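Heletti HG-2 Handheld Gripper Set
Equipment page and planning notes for buyers
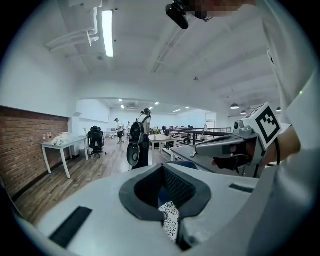
The HG-2 set is made for teams who want to record manipulation work by hand, before or instead of renting time on a robot arm. One set lets one operator record with two hands. It is sold by Heletti directly and by our partner Zorkton, and the price is the same from both. Please read the planning notes on this page before you ask for a quotation. Most questions that come to our sales desk are about things which are not in the box, and the answer decides a large part of the budget.

Order code: HG-2
Availability: in stock, single sets
Lead time for orders of 5 sets or more: please ask
Warranty: 2 years on grippers and cables, consumable parts excluded

What is in the box

2 handheld grippers, left and right
2 marker blocks, already fixed and checked
2 data cables, with one spare
Backpack with recording unit
Battery pack and charger
1 pair of operator gloves, size medium
Spare finger pads, 2 pairs
Printed quick start sheet

Not included: the head-mounted camera rig, additional batteries, storage drives, the storage case, and the software license after the first year. These have their own order codes, and you can find them in the accessories list lower on this page.

Who the set is for

We sell the HG-2 mostly to research groups and to small companies who plan to automate a task but do not know yet which arm they will buy. The recordings do not depend on one brand of arm. If you already own an arm and only want to teach it a few fixed positions, this set is probably more than you need, and the teach pendant which came with your arm will be cheaper. We would like to tell you this before the order and not after it.

Household and service tasks are the most common use at present: laundry, kitchen work, tidying of shelves, packing of small goods. For heavy parts the set is not suitable. For liquids, sharp tools and food there are special finger pads, and you should talk with us first.

How many sets to buy

A usual mistake is to buy one set per operator. Operators need breaks, and between sessions there is charging, copying of data and changing of the objects. With good planning, three operators can share two sets. With poor planning even four sets stand on the shelf.

Our customer Vrettos began with 2 sets and bought 5 in total during the first year. Thaddeus Sorensen, who was responsible for the purchase there, wrote to us afterward that he would do it in the same order again, but he would buy the additional batteries on the first day. Their operators lost more time to charging than to any other reason.

If you are not sure, begin with one set and a second battery pack. The grippers are always delivered with the same calibration file format, so a set bought in December works together with a set bought in the following summer.

Planning the room

The operator moves a lot, and the people near the operator move also. Reserve a free walking path on both sides of the work place. Tables with thin legs and chairs on rolling bases can stay in the room, but push them away from the path. The cables run along the forearm to the backpack, and they catch easily on a chair arm.

Light should be even and should not change during the session. Daylight from a side window is pleasant for people, but it makes the recordings of the morning and the afternoon look different. If you can choose, take a room where the ceiling lamps give enough light alone. The marker blocks must be seen clearly by the tracking camera, so avoid strong lamps directly behind the operator. Glossy floors can be a problem under strong lamps - a simple matte mat is enough to solve it.

If the work is done at a large machine or appliance, check the height of the opening before you plan the session. The gripper has a long nose, and it needs space to turn inside. We recommend to try the movement one time slowly with the power off.

For more than one operator in the same room, tell us when you order. We then send marker blocks with different patterns. Two sets with the same pattern in one room will disturb each other, and this cannot be repaired in the data afterward.

Budget items which are often forgotten

Batteries. One pack is not enough for a full working day. Plan two packs per set as a minimum.

Gloves. They wear out at the fingertips. Order them in the sizes of your real operators. A glove that is too large makes the grip less steady.

Finger pads. The soft pads should be changed when the surface becomes smooth. Fabric tasks are gentle to the pads, and cardboard is not gentle at all.

Storage. Both grippers record at the same time, and the files become large faster than people expect. Plan the storage drives together with the set, and plan who copies the data at the end of the day.

Objects. If you record laundry work, you need many different clothes. Second-hand shops are a good source. Wash everything before the first session.

Operator training. A new operator needs a few sessions before the recordings are useful. Please count these hours in your plan. They are paid hours, but they give little data.

Consent and privacy. If other people walk through the room, their faces may be recorded. Our software can blur faces when the data is exported, but the agreement with these people is your task. Put it in the plan early, your legal department will need time.

Technical data

Maximum opening of the fingers: 85 mm
Recommended maximum load: 500 g
Connection: cable to recording unit, locking plug
Cable length: 1.4 m
Allowed room temperature: 5 to 40 degrees Celsius
Status light: green when ready
Calibration interval: every 40 hours of recording, or after a fall

Accessories

HG-2-BAT Battery pack
HG-2-GLV Gloves, pair, sizes small to extra large
HG-2-PAD Finger pads, standard, pack of 5 pairs
HG-2-PADF Finger pads, food safe
HG-2-MRK Marker block pair, alternative pattern
HG-2-HD Head-mounted camera rig
HG-2-CASE Hard case with foam
Wivuvach W212 Storage drive, tested with the recording unit

Renting before buying

We rent the complete set by the month. If you buy inside of the rental period, the first month is taken off the price. The rental set is the same hardware as the new one, but the backpack and the gloves may have signs of use. For rental we ask for a deposit, and the set must come back with all cables. A missing cable is invoiced.

Service and calibration

The user can do the normal calibration with the printed board. It takes a short time and there is a guide in the software. After a hard fall, please send the gripper to us. Do not open the housing and do not remove the marker block, also not for cleaning. The position of the block is measured at our workshop for each gripper separately, and when the block is moved the measurement is no longer valid.

For cleaning use a dry cloth, or a cloth with a little water. Alcohol makes the printed pattern pale with time.

Quotations

Write to the sales desk with the number of operators, the kind of task, and the size of the room. A small drawing of the room helps us a lot, it can be made by hand. Ansel Ruiz-Ortega answers all requests for universities and public institutes, and he can prepare the quotation in the form which your purchasing office needs. Quotations are valid for 40 days. Orders from outside of our delivery area go through Zorkton, with the same warranty.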